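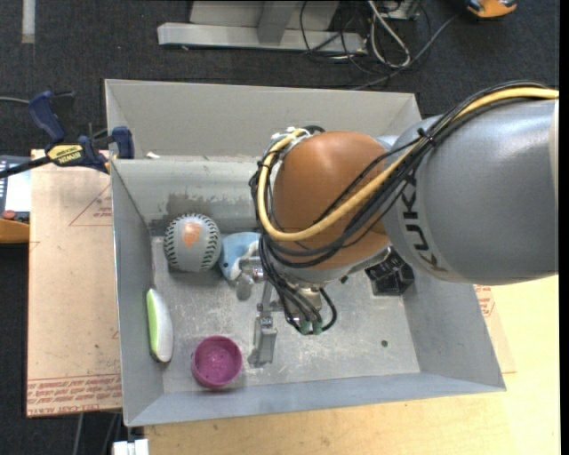 Local news | Community | Sport and recreation

Spanos Park ball drive passes last year's total

March 24, 2020

The Spanos Park used equipment drive has taken in 1266 baseballs since it opened in January, passing last year's total by 124.

The drive is run each winter by the Bralero Minor Ball Association, which sorts donated balls and passes them on to teams that are short of practice gear. Most come from garages and basements. Others are turned in by clubs clearing out their equipment sheds before the new season.

Balls are checked by hand and put into one of two groups. Those with tight stitching and a sound cover go to teams for throwing and fielding practice. Balls with lifted seams or a soft core are kept for batting cages and tee work, where a worn cover matters less. Anything waterlogged is thrown out.

The colour of the cover or the stitching makes no difference. Souvenir balls and balls with team logos are accepted along with plain ones, though the association asks families to check first that they are not giving away something a relative wants back. A signed ball handed in last year was returned to its owner after a call to the office.

Softballs are also welcome but should be bagged separately. The association is not taking helmets this year -- it has no way of knowing how old they are or whether they have been in a collision. Gloves can be donated if the laces are intact.

Sorted balls will be held in storage at the Grirkirer Road fieldhouse until leagues are cleared to start. Practices at Spanos Park are on hold for now and no opening date has been set for the diamonds. Teams that have already asked for balls will keep their place on the list and do not need to apply again.

The drop-off box at the fieldhouse has been closed for the time being. Donors are asked to hold on to their equipment at home and not leave bags at the door, where two were soaked by rain earlier this month. A new drop-off schedule will be posted on the association's notice board and in its newsletter.

Coaches who want to be added to the list should send in the name of their team, the age group and the number of players. Requests from teams in their first season are filled first -- the remainder are handled in the order they arrive.

Related items

Bralero outdoor rinks closed for the season
Endix Street parking changes put off
Spanos Park washrooms to stay locked
Grirkirer Road fieldhouse roof repairs finished
Spring registration: what families need to know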